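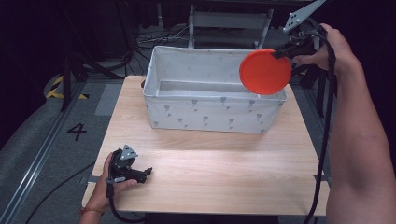
Monday, Stenex room, second desk

Scans of the Matar run finished at 19 minutes past four, which I note only as it was the first thing all day to finish. That makes 79 issues in the folder, covers and backs included. Issue 12 is still missing and I have stopped pretending it's under something.

Where we are, for whoever opens this next. Matar is the weekly boys' comic that had the ghost strip in it, the one with the drowned postman. We're cleaning the strip pages for the Flokcombe reprint. Carrasco did the original English lettering, or Carrasco's studio did, and they did it straight onto the film, so the Japanese balloons underneath are gone unless a page happens to survive from the first printing. Four do. Four pages out of a book of almost 400. I have put them in their own folder called FOUR so that we can all feel rich.

Morning

Tried the descreen again on the pulp pages. The paper has gone the colour of tea and the dots are coarse, so the usual setting reads the grain of the paper as part of the drawing and lovingly preserves it. Went down a step, lost the grain, lost the rain as well. The rain is the whole point of chapter two. Went back up.

What worked, more or less:
scan in colour, not grey
throw away the red and green, keep the blue for looking at stains and the red for looking at lines (yes, I know I just threw it away, keep a copy)
levels by hand on each page, no batch
leave the tone alone until the blacks are right

The batch job did the first chapter in the time it took to make a cup of tea and every page of it is wrong. By hand I got through nine pages before lunch. Nine good pages, though. The postman's face on the bridge has lines in it I had never seen before, little ones under the eye, and I've been reading this thing since I was small enough to be frightened of it.

Note on the two-colour pages. The opening spread of each issue was printed black and red, and the red has drifted. On issue 31 it's drifted so far that the lantern is lit in one panel and its glow is in the next. Flokcombe want it "as printed". I asked whether as printed means as the artist drew it or as the press left it on a bad day, and got back the answer "yes". Leaving the drift in until told otherwise, and saving a corrected copy next to it for when I'm told otherwise.

Lettering

Long argument with myself about sound effects. Carrasco's people translated all of them, which gives us a river that goes SPLOSH in letters the size of a door, painted over what must have been a very handsome bit of brushwork. In the FOUR pages you can see what they covered. It's a long soft wobbling noise that runs down the side of the page and goes under the bridge with the current. SPLOSH does not go under the bridge. SPLOSH sits on the bridge like a hat.

Options as I see them. Redraw the effects from the Japanese collected edition, which is a different size and was cropped by somebody in a hurry. Keep SPLOSH, call it history. Or put the Japanese back and a small English gloss in the gutter, the way most people do now. I favour the last one and I suspect we can't afford it. Mocked up two pages anyway to make the third option look inevitable.

The names of the ghosts want settling before anyone letters another balloon. The old edition turns every one of them into "goblin" or, if it's wet, "sea goblin". There is a page where six quite different creatures come out of a cupboard and are introduced as goblins, one after another, and the boy is told to remember who is who. I've been keeping the Japanese names and letting the drawings do the work. You don't need a footnote for a thing with a lamp for a head. The one that lives in the ceiling does get a line at the back, as the joke in chapter five falls over without it.

Afternoon

Stenex scanner is leaving a faint stripe again, left third, runs the whole height. Cleaned the glass, cleaned the strip by the feed, cleaned my glasses. Still there. It shows on flat black and nowhere else, so naturally chapter six is a night chapter. Rescanned three pages upside down and patched the left of one to the right of the other. It works and I never want to do it again. Somebody please ring Stenex before I reach the cave.

Page order in issue 44 is wrong in the bound copy. Pages 9 and 10 swapped. The old English edition followed the bound copy, which explains why for decades English readers have watched the postman thank the widow for the umbrella and then be given it. Put right in ours. I expect letters.

Checked the back covers for anything usable as endpapers. Mostly adverts for model battleships and a course in ventriloquism. One issue has a readers' page with ghosts sent in by children, and these are better than at least two of the ghosts in the strip. There's a stone lantern with knees. Can't use them without tracing who drew them, and I have no idea how you would start on that, but I've scanned the page at the higher setting all the same and put it in with the four, so FOUR now has five things in it. Not renaming it.

To do
ask Flokcombe about red drift again, in simpler words
ask the two dealers about issue 12, and also the one who was rude
gloss sizes: the smaller one vanishes on the mock-up, go up half a point
ceiling ghost note, keep it under a paragraph
chapter three balloons, the tails point at the wrong people on two pages and have done since the first English printing
check the spelling of the ferry town, we have it three ways, one of them mine
August proofs need the cover done first, then the contents page, in that order this time

Evening, short

Two more pages done, both rain. Left the levels file open on the desk machine. Please don't close it, it hasn't got a name yet.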